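Section 5: Filling and Facing the Promotional Bin

Read this section before opening any cartons. Isla Chisholm wrote the first version after the September reset at the Zorkovthorpe store, and it has been softened slightly for general release.

5.1 Before you start

You will need the Favura bin, assembled and level (Section 4), the front rail, and your stock. Leave the box cutter in your pocket until step 3. It has ruined more shampoo than any customer.

1. Push down on each corner of the bin. If it rocks, go back to Section 4 and do the feet again, properly this time.

2. Clip the front rail into both end brackets. Tug it. A rail that comes off in your hand now would have come off in a shopper's hand on Saturday.

3. Open cartons along the tape line. Blade out no farther than the thickness of the cardboard.

5.2 Loading order

4. Load from the back. Tall bottles go in first, then the middle rows, then the pumps at the front. People who start at the front end up leaning over their own work with an armful of conditioner.

5. Set pump bottles in straight rows on the front ledge, close enough to support each other. Do not force in an extra column. The bin holds what it holds.

6. Turn every nozzle to the left. Right would have done just as well, but Crichton stores picked left and the argument is over.

CAUTION: Never lift a pump bottle by its nozzle. Pump heads unlock with a quarter turn, and the floor gets very slippery.

7. To pull or reseat a bottle in a full block, use both hands. Grip the shoulders from either side and raise it clear of its neighbors before moving it toward you.

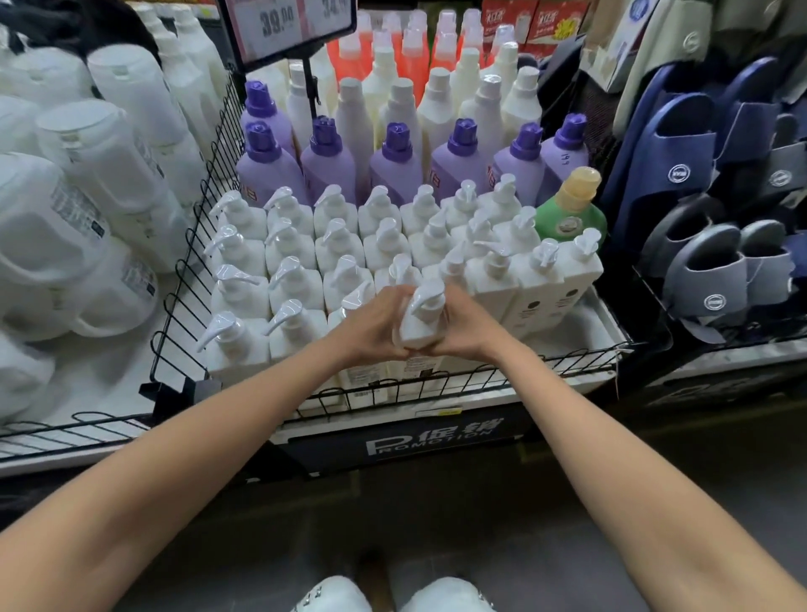
Fig. 5-1. Two-handed grip at the shoulders, nozzles facing left.

8. Lower the bottle back into the same gap. If the gap has closed, ease the neighbors apart. Do not use the bottle as a wedge.

NOTE: Odd bottles from other lines may be parked in a back or side corner until the next delivery. The Skovel planogram doesn't allow for this. The Skovel planogram has never met a delivery.

5.3 Final check

9. Stand back two steps and look along the rows. Straighten anything that leans.

10. Check the price card against the shelf system, then initial the bin sheet. "Looks fine" is not an initial.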